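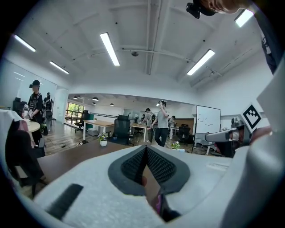
Our new office echoes so badly that I dread every phone call. We moved over from a carpeted place in Lundomthorpe in October, and I had no idea how much work that ugly old carpet was doing! It's one open room with a white ceiling, exposed beams and conduit, and long fluorescent lights, so no ceiling tiles to soak anything up. If somebody sets down a mug I hear it while I'm talking to a customer. The landlord says we can't drill into anything. I've got $200 to spend and would love to fix this before I start taking calls in my car (did that twice already, at 9 in the morning, freezing). Do those stick-on foam squares work? Or is it rugs? Or do I just give up and whisper?

The meeting table is the worst spot. Four people talking and it sounds like a swimming pool.

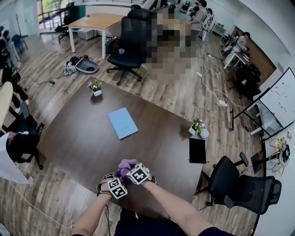 Meeting table, with the little flower pots

Posted by Rūta Koppel

verwood307
Skip the foam squares. The thin ones only take the edge off the high hissy stuff and do next to nothing for voices, plus the sticky backing pulls paint off, and then your landlord really will have opinions. Get the biggest, thickest rug you can find secondhand and put a felt pad under it. The pad matters as much as the rug. After that, heavy curtains, hung a few inches out from the wall on a freestanding rail so you don't need to drill. Bookcases help too if they're full of books and not empty like ours were for a year. Clap your hands in the room before and after each thing you add and you'll hear which one earned its money. One more thing, a rug won't stop you hearing the person at the next desk. It cuts the echo, and for the rest you need a screen or some distance.

Annamalai
get a headset with a boom mic, problem solved on the customer's end at least

wodex_fan
We had the same thing and got used to it after 7 weeks or so. Also check if your fridge is humming, ours was and it drove me nuts. Rugs are a pain to vacuum.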